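Pandska 2 is out, and the build server finally gets some love

If you've been waiting on the new release of Pandska (the little build tool a lot of us on the Fluvthorpe mailing list have been leaning on), good news: version 2 landed in June 2019 and you can grab it from the usual downloads page. I've been running it on my own projects since the first preview back in February, and I'm pretty happy with it!

The big change is caching. The old version rebuilt every project in the solution whenever you touched a shared file, even if all you did was fix a typo in a comment. Now it looks at what the compiler would really see and skips the rest. My biggest solution has 93 projects in it (don't judge me), and a clean build used to take nearly 19 minutes. The clean build hasn't changed much, but the one after it, where I've edited a file or two, is done before I get back with my coffee.

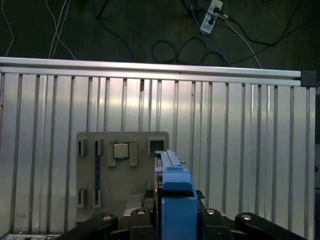
Power strip and cables on the floor.

The config file has changed too, so set aside a little time for the upgrade. The old pandska.ini still loads, but you get a wall of yellow warnings until you convert it. There's a convert command that does most of the work. It tripped over my custom output paths, which I had written with backslashes years ago and never cleaned up, and I had to fix those by hand. The plugin folder has moved as well. If you use the Horrocks test runner plugin, get the newest one first, or your tests will get skipped without a peep and you'll think you're having a great day. 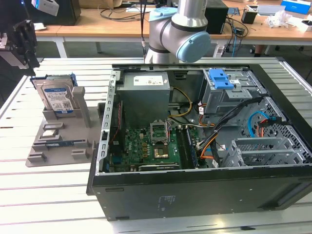 Remote builds are the other thing people have been asking for, and they're in, although the release notes still call them experimental. You point Pandska at a second machine, give it a shared key, and it farms out whatever it thinks is worth sending. The agent is a single small program with no installer, so any spare desktop will do, once it's in better shape than a tower lying on its side with the panel off and no processor in the socket. I tried it with one extra box over plain wired Ethernet and it picked up the work right away. Over Wi-Fi it was slower than just building locally, so I turned it off again on the laptop.

A couple of things didn't make it. The Skingate editor extension still talks to the old version only, and the progress bar still sits at the same spot for ages and then jumps to the end. Both are on the list for the next point release, no date given. If you live in Skingate all day I'd hold off for now, or keep the two versions side by side in separate folders like I'm doing.

Bug reports go to the tracker this time, please, and not the mailing list. Attach your log with the verbose switch turned on, and take your shared key out of it before you post (I forgot, and had to make a new one).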